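Ticket: Room planner closes or hangs when a saved home is opened
Product: Flila desktop
Opened by: Jytte Eskildsen
Opened on: 2/21/21
Status: Waiting for customer

Message from customer

Hello, I use Flila to plan the upstairs rooms of a house in Deravdale. Until last week it worked well. Now, when I open my saved home, the progress bar stops near the end and the program closes without any message. A new, empty home opens normally. Small homes from before also open.

The file is 900 MB, and I remember it was much smaller in the beginning. I did not add many rooms, but I have changed the wall colors very often, and I imported the Lauritsen furniture pack two times by mistake.

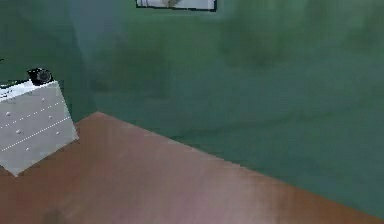

I have already tried to restart the computer and to install the program again. The result is the same. My computer has 5 GB of free disk space. Is this too little? I would not like to lose the work, it is many evenings.

Reply from support (Rendano)

Thank you for the clear report. Free space can be the cause. When Flila opens a home, it writes a temporary copy of every texture, and with a large file this copy can become several times bigger than the file itself. Please follow the steps in this order and write to us where it stops.

1. Make a copy of the home file on another disk. Do not work in the original.

2. Close Flila and empty the folder called "cache" in your user folder. The folder itself must stay.

3. Start Flila, go to Settings, then Storage, and set the texture limit to 2,000. Open the copy. If it opens, save it under a new name – not over the old one. 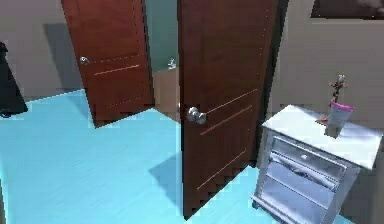
4. Choose File, then Clean up home. This removes double furniture packs and old wall colors.

5. Close the program and look at the size of the new file.

Answer from customer

Steps 1 to 3 went well and the copy opened, but slowly. After step 4 the file is 700 MB. I expected less. In the list of packs I still see Lauritsen two times, and the second one can't be selected.

Reply from support (Rendano)

The second entry is locked when some object still uses it. Please open the object list, sort by pack, and change those objects to the first pack. Then run the clean up again and send us the log file from the "logs" folder.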